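Student operators wanted for the Plongate Robotics Club tabletop handling project

Plongate Robotics Club is looking for new student operators to join its tabletop handling project. The project teaches a robot arm to pick up everyday objects, move them and set them down where they are wanted. Operators guide the arm by hand controls while the wrist camera records what the gripper is doing. The recordings are then used to train the arm to do the same jobs without an operator.

We have places for 7 people. You do not need to be studying engineering. Current members come from languages, nursing, geography and maths, and most had never used a robot arm before they joined.

The project runs on two arms, which the club calls Donati and Vello. Both carry the same type of gripper, with two ribbed fingers in blue. The fingers are our own design and are replaced when they wear, so there is also work for anyone who likes drawing parts and looking after a 3D printer.
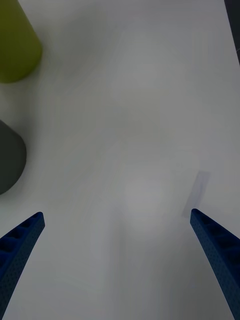 What operators do

Each session lasts two hours and is worked in pairs. One person drives the arm and the other lays out the table, starts and stops the recording and fills in the log. You swap over halfway through. A good session gives 60 usable recordings. Our target for the term is 400 for each task on the list, and we are behind on bottles and cups.

The log matters as much as the driving. For every attempt we need the task name, the object, the start position and whether the attempt was completed. Failed attempts are kept and marked as failed. Please do not delete them.

Other jobs shared among the group:

Checking recordings and trimming dead time at the start and end
Printing and fitting gripper fingers
Bringing in and labelling objects for the shelf
Writing up results for the Grutamitz student handling contest in August

Objects and tasks

We work with things people have in their kitchens and bags. Clear plastic is one of the harder materials, as reflections change with every small movement of the wrist and the printed wrapper can show through from the far side. Drinks bottles are therefore a large part of this term's list. Tasks include grasping a bottle, standing it in a marked spot and putting it into a container.

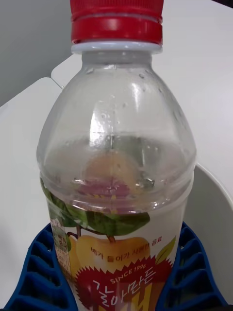
New operators start with cups and blocks and move on to bottles once their logs are in order. Most people get there by their third session. If you have a drink or a packet at home with an unusual shape or label, bring it along. Food and drink from the object shelf is not for eating or drinking.

What we ask for

You should be a registered student at any Plongate college and able to attend one session a week until the end of term. Patience is more useful than quick hands. You will need to be comfortable sitting at a desk and looking at a screen for up to an hour at a time, with a break at the swap. If you need the seat, screen or controls set up differently, say so on the form and we will arrange it before your first session.

The role is unpaid. Members who complete the term receive a certificate of project hours, and travel to the contest is covered for those who go.

Training

There is one training session before you start. It covers the stop button, the safe area around each arm, the controls and the log sheet. Everyone has to attend it, including people who have used an arm elsewhere.

How to apply

Fill in the short form at the club desk in the engineering building, or ask there for a copy by email. Tell us your course, the times you are free and whether you would prefer driving, printing or data checking. Evening sessions start at 6 pm and fill up first. We reply to every form, and places are given in the order forms come in.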